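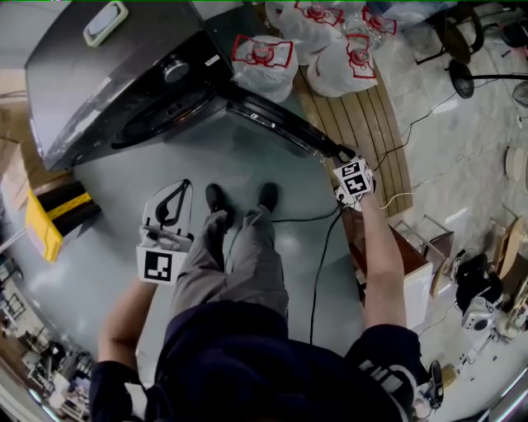 1/ Vullville Shared Equipment Office: notes on the 2026 hand-held gripper purchase. Several partner groups have asked how the budget was put together and what we would change. This thread covers the main decisions. The full purchasing file is available from the office on request.

2/ The request came from the household tasks group, led by Chia-hao Yen. The group records people doing everyday jobs with hand-held grippers: opening and closing appliance doors, turning knobs, moving bags and boxes. The recordings are then used to train arms at our Drenton site.

3/ The first question was whether to buy more arms or more grippers. Arms are costly, need a fixed mount, and can be used by one group at a time. A pair of hand-held grippers can go wherever there is a washing machine and enough floor to stand on. The office approved grippers for this year and put off the arm request to the next round.

4/ Two bids were received. Atora offered a complete kit with cables, marker blocks and a carrying case. Son offered the gripper bodies alone at a lower unit price, with all other parts ordered separately. Once the parts were added, the Son bid was higher. The order went to Atora.

5/ The order was for 40 pairs. The group had asked for 100. Calum Urquhart reviewed the booking records from the year before and found that the existing pairs sat on the shelf for much of each month. Staff hours were the limit, and the budget was adjusted to match.

6/ Part of the money saved was moved to operator time. Groups preparing a similar request should cost the people first and the hardware second. A pair of grippers without a trained operator produces no data.

7/ Spare parts. We set aside funds for 228 replacement fingertips. Door rims and handles are hard on tips, and appliance work uses them up faster than tabletop work does. Please order tips in the same purchase as the grippers. A separate order later will carry its own shipping charge and its own approval form.

8/ Cables. Our current grippers are wired, and the wired version was chosen again. The wireless version was quoted, but the battery packs would have needed a charging cabinet and a fire safety review. Groups using wired pairs should budget for longer cables than they expect to need. Floor work such as loading a front-loading washer takes the operator well away from the desk.

9/ Printed markers. These are a small cost and are often left out of requests. Marker faces get scratched and must be reprinted flat and at the correct size. The office now keeps printed stock, and groups may draw on it without charge.

10/ Appliances. The office will pay for large appliances only where they will be shared by at least two groups. Used machines are acceptable if the door, latch and control knob are in working order. They do not have to be connected to water for door and knob tasks. Please state in the request whether a water line is needed, as plumbing is paid from the building budget.

11/ Storage and floor space were not in the original plan and should have been. Furniture, boxes, stands and spare parts all take up room, and each new task brings more of them. Requests must now include a simple floor sketch showing where the equipment will be used and where it will be kept.

12/ Service. The Atora contract covers repair of the gripper body and the finger linkage. It does not cover cables, tips or drop damage. We declined the extended plan. The Drenton workshop can do most small repairs, and its hours are charged to the group that books the gripper.

13/ Requests for the next round are due in the office by 01/08/2026. Late requests will be held for the following round. Each request should list the tasks planned, operator hours, spare parts, floor space and the name of one contact person. Forms are at the Vullville front desk and on the shared drive.

14/ Questions about the bid comparison should go to Calum Urquhart. Questions about tasks and operator training should go to Chia-hao Yen. Replies to this thread are read but are not treated as formal requests.

Comments (4)

mkessel_lab
Does the spare tip budget get split by group or is it first come first served? We ran out in spring and had to borrow.

Vullville Shared Equipment Office
@mkessel_lab Tips are issued against bookings. A group with an active booking may collect two sets at a time.

r.odum
The point about operator hours is right. We bought too many pairs in our first year and they are still in the cases.

tessaprints
Could you post the marker file too? Ours keep coming out of the printer slightly small.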